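Club 9-ball handicaps: racks on the wire or a shorter race?

Posted in Pool & Billiards > League and Tournament Play

Terkik

Our club is starting a singles 9-ball event in August and we can't agree how to handicap it. The players go from people who break and run a few times a night down to people who joined this spring. Races are to nine, alternate break, and we have the hall until 11pm, so matches can't drag on.

One idea is to give the weaker player a start, say three racks on the wire. The other is to give them a shorter race, so the stronger player goes to nine and the weaker one goes to six. Is there any real difference between the two? Our ratings run from 200 to 600 and we were thinking of one rack for every 82 points of difference, but that came out of a spreadsheet and I don't know if it holds up. 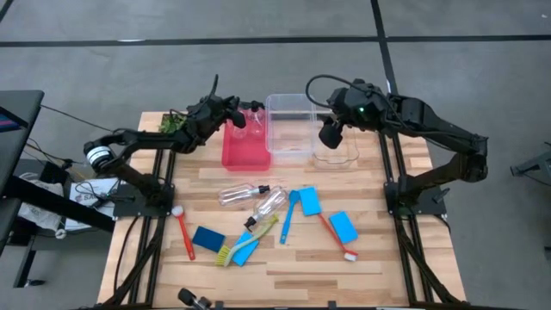
Schwaiger replied that they are the same thing. Starting 3–0 up in a race to nine means you need six more, and so does a race to six. Pick one and get on with it.

Fletine

Schwaiger is right on the arithmetic, but there are two places where it matters in practice.

The first is the score sheet. If you use a start, the final score includes racks that were never played. We did this for a season and our rack averages were useless by the end, as people who had won two racks were down as having won five. With separate race lengths you only write down what happened on the table.

The second is hill-hill. Players understand 8–8 straight away. They are slower to see that 8–5 is also hill-hill when one of them is going to six, and we had a few arguments about who should rack. Write both targets at the top of the sheet before the lag and it goes away.
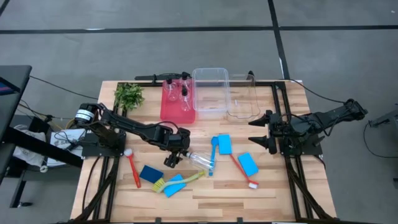

As for the 82 points, I would round it to something you can do in your head. Whatever you choose, put a cap on it. We never give more than four racks in a race to nine — beyond that the stronger player can lose to a couple of lucky nines and stops entering.

Check the ratings after 15 matches each and move anyone who is clearly wrong. Don't change them halfway through an event.
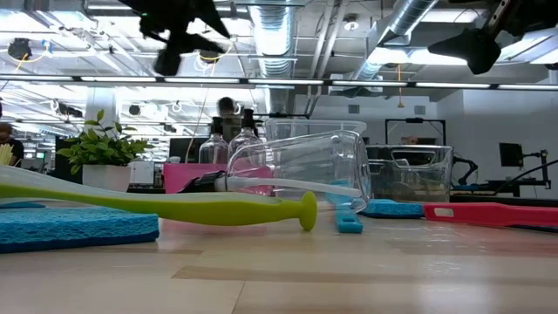 Domingo Sepúlveda
Moderator, League and Tournament Play

I agree with separate race lengths. On the time limit, a race to nine between two slower players can easily go past two hours. If you have to be out by 11pm, drop it to a race to seven on weeknights and scale the handicap down with it. A three-rack start in a race to seven is a much bigger gift than in a race to nine.

Also decide now whether the nine counts on the break, and whether it has to be called. Put it on the entry form.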